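Pokwood is a food review site run by people who like eating out and can't stop talking about it afterwards. We cover cafés, curry houses, noodle bars, bakeries, chip shops and the odd hotel carvery, mostly in small towns that the big guides drive straight past. If there's a queue of locals outside at half past twelve, we want to be in it!

## How it began

Clémence Renaud started writing up her lunches in a notebook, then typed them out for friends, and then Leopold Zürcher built her a proper website over one wet March. The first review was of a lamb flatbread at Manríquez (still on the menu, still messy, still worth the shirt). Tien-fu Sin joined soon after and took on everything involving dumplings, and Severin Aebischer looks after puddings, coffee and the map.

We now have 1,799 reviews on the site. Every one was written by somebody who sat down, ordered and ate the meal. Most of them run to 900 words at the very most, although Tien-fu's piece on hand-pulled noodles went well past that and we hadn't the heart to trim it.

## What we do

We pay for our own food. We book under ordinary names, we go 2 times before giving a score, and we try to bring somebody who'll order the thing we wouldn't. Prices are the ones on our bill. If a kitchen changes hands we mark the old review and get back there as soon as we can.

Our readers send in reviews too, and we love them. Some of our best finds came that way, including the breakfast place behind the bus station that has ruined all other hash browns for us. 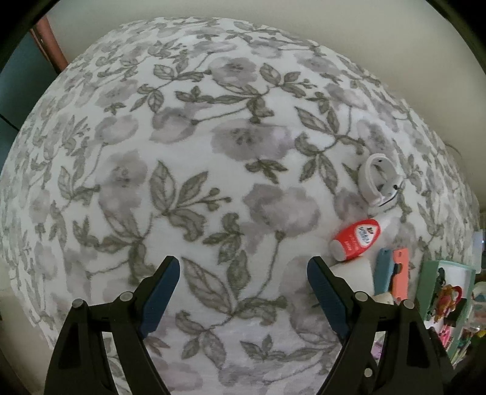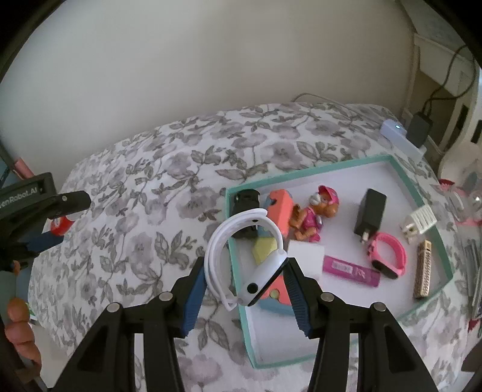
Ferdinand Oberholzer wrote to us that he'd driven an hour for the fish pie on our word and would do it again next Tuesday, but could we please say more about parking, and whether the side dishes are big enough to share. Fair points, both. Parking now has its own line in every new review, and we're working back through the old ones. Sides are coming next.

## Come and join in

You don't need to be a writer or know what a velouté is. Tell us where you went, what you had, what it cost and whether you'd go back. Clémence reads everything that comes in and will answer you, usually late in the evening and usually with a question about the chips.

We're especially short of reviews for seaside towns out of season, so if you live near one, please get in touch!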